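3.2 Order intake and batch planning

The 15 home bakers in the Eltside group took orders mainly by private message, with a smaller share by phone. Each kept a written order book for the whole study period, from the first week of October to the end of the holiday season. Entries recorded the product, the date of the order, the date of collection, and whether the cake was meant for a birthday or for a seasonal event. In total the books contained 532 usable entries. Entries with no collection date were dropped before analysis.

Bakers differed in how they grouped orders. Seven of them baked in fixed batches on set days and asked customers to choose from those days. The others baked each order separately and accepted any date, subject to oven space. We refer to these as the batch and single-order groups. Assignment was by the baker's own practice in the first two weeks, and no baker changed group later. 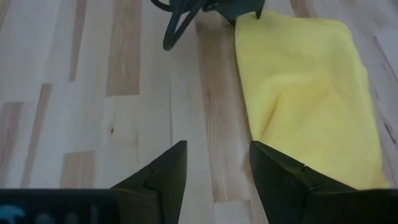 Figure 3. Work surface, light wood in strips of differing tone.

Surface type was recorded at intake for every kitchen, as it affects how long chilled dough can be rolled before it softens. Wood, stone and steel were all present in the sample. We did not find enough kitchens of each type to test the effect, and surface is treated below as a background variable only.

3.3 Sponge storage and finishing time

Most birthday orders were for layered sponge. The usual practice was to bake the layers one day ahead, wrap them once cool, and fill them on the morning of collection. Ankrah's earlier survey of the Cuervo district found the same pattern, although there the layers were more often frozen. In our sample freezing was limited to the batch group, where it was used to spread oven work over the week.

Finishing time was defined as the period between unwrapping the first layer and closing the cake box. It was logged by the baker on a paper sheet. Buttercream cakes were finished faster than cakes covered in whipped cream — the latter needed a second period in the refrigerator between coats. 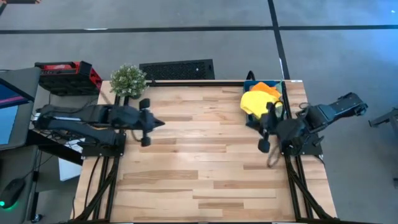

Fruit cakes were handled as a separate class. They were baked well before collection and fed with syrup or spirit at intervals chosen by the baker, so a finishing time in the above sense does not apply. For these cakes we logged only the time spent on marzipan and icing. Two-tier cakes were counted as one order and one finishing time.

The logs have one known weakness. Bakers who were interrupted, for example by a customer at the door, did not always stop the clock. Over 19 sheets carried a note to this effect. They were kept in the data set, and medians are reported in place of means for that reason.
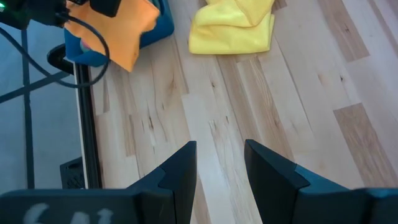 3.4 Pricing

Prices were set by the bakers without guidance from us. Ingredient cost was recovered from receipts where these had been kept, and otherwise from the Furell price list for the same week. Labor was left out of the cost figure, as few bakers assigned a value to their own time. Delivery charges were recorded separately and are excluded from the price per cake.

Related items
Kwaku Ankrah: Freezing and thawing of sponge layers in small kitchens
Seasonal demand for home-baked goods in Cuervo
Order books as a data source: notes from Eltside

Shares: 7 | Comments: 0

Contact the Grorkov editorial office | © Grorkov | Back to top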